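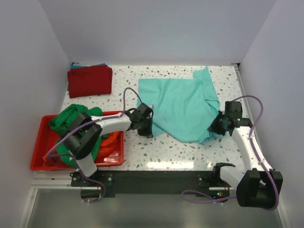 2025-01-06

First day back at Munuvholm. The folding cell had been off over the break, so I gave it the full check before letting it near any shirts. Went around both bases with the hex key. Two screws on the right one took a quarter turn, the left was fine. Rail is solid.

Most of the morning went on the purple cables. Before the break the right arm kept dropping out at the wrist when it reached for the back of the table, and Mesfin thought it was the gripper board. I thought it was the cable being pulled too tight past the elbow. I opened the clips on the forearm, fed more slack up toward the gripper and closed them again. Now it goes up in a big arc and there's a long loop hanging below the rail too. Looks untidy. I ran the arm out to the far corner and back 800 times with no load and it didn't drop out once. Mesfin says that proves nothing until it has folded for a week. Fair enough.

Re-zeroed both arms after lunch. The left shoulder was out by 5 counts, so I saved new offsets and wrote the old ones on the sheet inside the cabinet door.

Then shirts. Stack goes in the back left corner, unfolded things wait in the red tray. The teal T-shirt is still the worst of the lot, the sleeve bunches up and the grippers have to go in from both sides to sort it out. Kirstin wants to move the tray, as the left elbow hangs right over it. I said leave it until the cable question is settled, one change at a time.

Pads on the left gripper are getting shiny. Asked Pentti to order more from Donent. Wiped the table down, parked the arms, home by six.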